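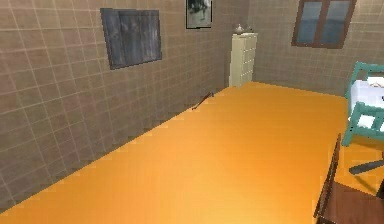 **Belhaj puts simulation ahead of hardware in robot budget**

Belhaj, the Hamilton supportive housing operator, will spend the first part of its robot budget on computer time and leave the robots themselves until next year.

The plan, released to tenants and staff on Tuesday, covers the purchase of 10 mobile robots for light household jobs in the company's apartments. The jobs on the list are carrying small items between rooms, picking things up off the floor, taking out bathroom and bedroom garbage, and opening interior doors. No robot will be ordered until the control software has been through a set of simulated rooms and Belhaj has seen the results.

Said Mansour, who manages equipment planning at the company, said the order of spending was the main change from a draft that went around in the winter. The draft had the robots arriving first and the testing done in a vacant unit.

"You can only set up a vacant unit so many ways in a day," Mansour said. "Somebody has to move the chairs. We priced that out and the labour was more than the software."

The simulation work has gone to Neltero, a small Kitchener firm that builds rendered interiors for testing indoor robots. Its test set for Belhaj, called Flistidness, has 737 room layouts. They use ordinary furniture: chairs, cabinets, chests of drawers, framed pictures, doors that open into the room. Small objects are left on floors and on top of furniture, and the position of the camera changes from one run to the next.

Image quality is low by design. Neltero renders at a small size so that more runs can be done on the same computers, and edges come out jagged. Mansour said this was raised by several people who had seen the rooms on a screen at the staff open house and thought something was wrong with the display.

He said the low resolution is acceptable for the first stage, which looks at whether the software plans a sensible path through a room and picks the right object to go to. It is less useful for judging grip, and Belhaj has agreed with Neltero that no grasping results from the first stage will be used in the purchase decision.

**Two stages, separate approvals**

The budget is split into two stages, each approved on its own. The first pays for the Flistidness licence, computer time, and a part-time technician to run the tests and keep the records. The second covers the robots, chargers, spare parts, insurance and training.

Money left over from the first stage does not roll into the second. Mansour said the finance department asked for this and he had no objection to it.

The supplier named for the second stage is Tandirex, which has quoted a delivery time of 17 weeks from a signed order. Belhaj wants the robots on site before the heating season, when its maintenance staff are busiest, and has worked backward from there. A decision in June would leave enough time. If the first stage runs late, the order moves to the following budget year and the quote has to be renewed.

Tandirex has agreed to hold its price until the end of June. The price does not include freight or the cost of a technician's visit to set up the charging stations, and those have been put on separate lines in the plan after being left out of the winter draft.

The company looked at leasing. The lease offered by Tandirex ran longer than Belhaj was willing to commit to for a first group of machines, and it did not allow units to be returned early. A shorter lease was available on an older model with no arm, which could carry things but could not pick anything up or turn a handle. 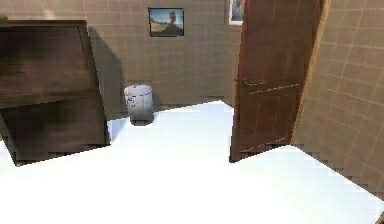 Doors take up more of the test plan than any other item. Most interior doors in Belhaj's buildings have lever handles, fitted during renovations to make them easier for tenants to use. Some of the older suites still have round knobs. The Tandirex arm is rated for levers only, and replacing the remaining knobs has been added to the second stage as a hardware cost.

A door left standing open is a problem of its own. It narrows the space a robot can pass through, and from some camera positions it hides whatever is behind it. Neltero was asked for rooms with doors at different angles, and the technician will log each time the software treats an open door as a wall and turns back.

Garbage is the other large item. Belhaj's support workers collect from bathrooms and bedrooms on most visits, and the company believes this is where the robots would save the most staff time. The software has to find the bin, which may be near a wall or beside a piece of furniture, and tell it apart from other small objects. Shadows have been a concern. In trial runs last fall on a different set of rooms, the software planned routes around dark patches cast by cabinets as though they were solid. Tandirex has changed its software since then, and Belhaj wants to see the newer version on the same kind of room before it pays for anything.

Floors are being varied as well. The company's buildings have a mix of coverings, several of them pale and shiny, and the older robot vacuums used in the common areas have had trouble on both very light and very dark surfaces. The simulated rooms include strong floor colours that do not match any real suite. Mansour said tenants had asked him whether their floors were being redone. They are not.

**What counts as a pass**

Belhaj has not published the pass mark for the first stage. A summary in the plan says results will be reported by type of job, so that strong results on carrying cannot cover for weak ones on doors. If the software passes on some jobs and fails on others, the company can order fewer robots, or order the full number and leave the failed jobs out of their duties.

There is a further step for anything that passes. A single robot would be brought in for a demonstration in a furnished suite, with a Tandirex operator present. Freight for the demonstration is paid by the supplier. The rest of the order would be released only after that visit.

Staff will be able to watch recorded test runs in the training room at the main office. Tenants can ask their support worker for a viewing. The recordings show only simulated rooms, and no tenant's suite has been filmed or measured for the project. Neltero worked from floor plans already held by the building department and filled in the furniture from its own library.

Questions from staff have mostly been about hours. The plan says no support positions will be removed as a result of the purchase during the life of the current collective agreement. Time saved on garbage and fetching is to go to longer visits. The union local has asked for that to be put in a separate letter, and a draft is being reviewed.

Tenants will be able to decline the service. A suite where the tenant has said no will be left off the robot's map, and the regular collection will carry on as it does now.

Storage is still unsettled. Each robot needs a charger and enough clear floor to turn, and two of the buildings have no room on the ground floor that meets the requirement. The options in the plan are to take over part of a bicycle room or to build a cupboard off the laundry area. The first is cheaper. The second has better ventilation and would not need approval from the fire inspector, according to the building department's notes. A cost for each is attached to the plan, and the choice is to be made before the supplier order is signed.

Maintenance after the first year is also budgeted as an estimate only. Tandirex offers a yearly service contract, but Belhaj has asked for a price per repair as a comparison and had not received it when the plan was released.

Computer time has been booked, and the first runs will cover carrying and garbage, followed by doors. Results will be posted on the staff site as each type of job is finished. Written comments on the plan can be left at the front desk of any Belhaj building or sent to the equipment planning office.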